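Plate week, day one! We started collecting teleoperated demos for Torkeo, our two-arm dish policy, and I am having way too much fun.

1/ The goal is 248 good episodes by the end of September. Every one is a person driving the arms while the wrist cameras record. 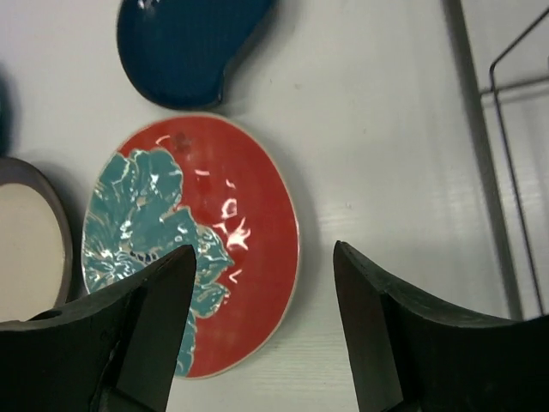 2/ Training data gets better when you stop picking easy objects. We did 20 practice runs with plain white plates and the policy learned plain white plates, period. So now it gets glaze! Look at those bright streaks across the red one with the teal flower – reflections like that used to throw our grasp predictions way off.

3/ Also, go slow on the approach. Rushed demos teach rushed grasps, and I've tossed eight of mine already.

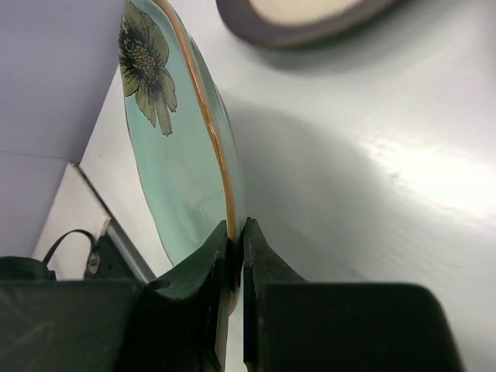 Do you keep the failed grasps? We keep them in a separate folder with a label, and they go into training the success detector.

4/ Big thanks to the Surham folks for the labeling tool. Trimming dead time off the start of an episode used to eat my whole afternoon.

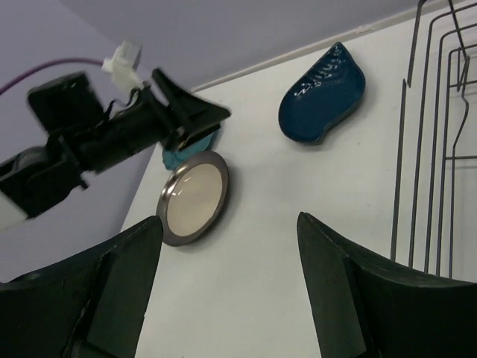 Left arm coming in, navy dish still on the table.

5/ Count so far: 183. Next up is bowls, then stacking, which scares me a little – more tomorrow!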